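# How to read a transfer rumour without being had

Every window, the same thing happens. A club is "monitoring" a midfielder, a player is "open to talks", and half the people I know have him in the starting line-up by teatime. I've followed Getcombe long enough to have welcomed several strikers who never came. What follows is the routine I use now before I believe a word of it.

## Step 1: Find the first version

Most rumours reach you third-hand. Take the Aoun story from last June. You may have read it on a fan page, which took it from a gossip column, which took it from a site in another country that said something much weaker. Search a phrase from the story in quotation marks and sort by oldest. If the trail ends at an account with 812 followers and a club badge for a picture, you can stop there and have your evening back.

Watch for translation too. "Could be of interest" has a habit of arriving in English as "in advanced talks".
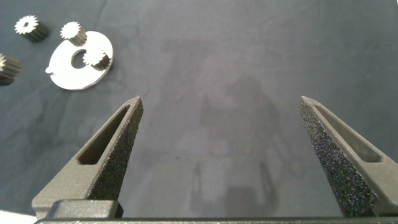 *Gripper open over the cloth, with small metal parts in the corner.*

## Step 2: Ask who gains

Somebody wanted that story out. Usually it's one of these:

- **The agent.** His player has a contract running down and wants a rise. A "shock move" to a richer club helps.
- **The selling club.** One bidder is a nuisance, two is an auction.
- **The buying club.** Season tickets are on sale and the supporters are grumbling.

When Dradbridge were linked with Prokau's left back, the player signed a new deal at Prokau 3 weeks later. I don't claim to know who rang whom. I do know he'd been linked with 2 other clubs in the same month, and that his old contract was nearly up.

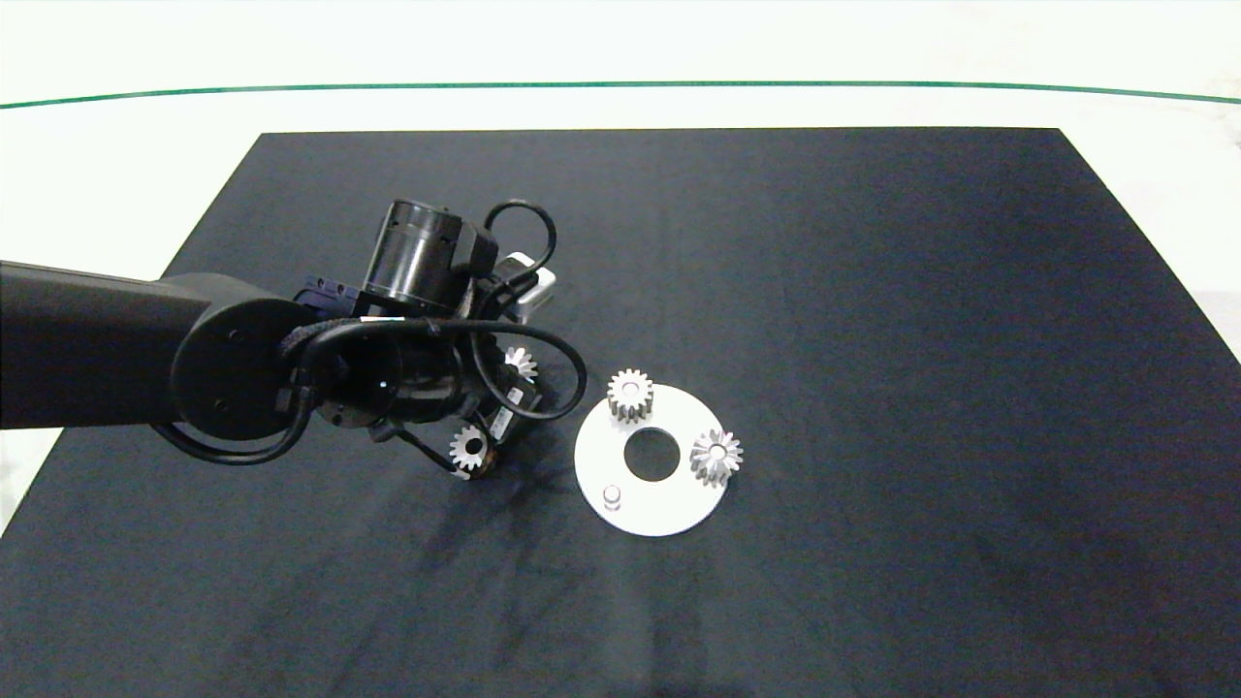
None of that makes a story false. Agents do leak true things — it's often the quickest way to get a slow club moving. But if you can see who benefits and you can't see any evidence, mark it down.

## Step 3: Read the verbs

"Has agreed", "will have a medical" and "has signed" are claims. If they're wrong, the writer looks silly. "Considering", "keen on", "admires" and "keeping tabs" can't be wrong, and so they're worth very little. Every club in the division is keeping tabs on every decent full back. It's what scouts are paid for.

Be just as hard on denials. "He is not for sale" from a manager means he isn't for sale at the price offered so far. "He is happy here" means next to nothing. A flat statement on the club's own site carries more weight, though I've seen those go off within the week as well.

## Step 4: Do the dull sums

Does the club have room in the squad? Can it pay the wages? Does the manager even play that way? Getcombe were once supposed to be buying a third goalkeeper for a record fee, and people argued about it for days. 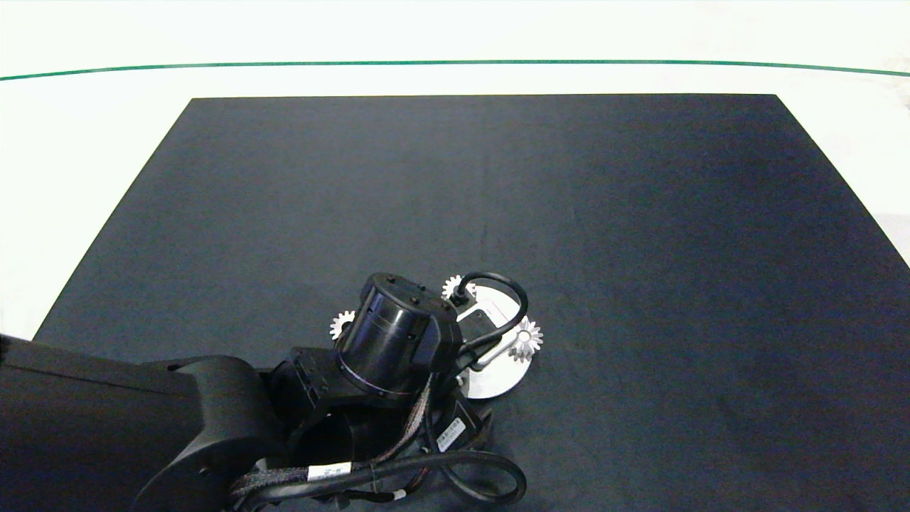 ## Step 5: Keep a tally

Write down the source, the claim and the date. When the window shuts, go back and mark each one right, wrong or too vague to mark. The last column fills up fastest in mine. After a couple of windows you'll have a short list of writers worth your time, and you can mute the rest.

Don't give credit for a deal reported once the player is holding up the shirt.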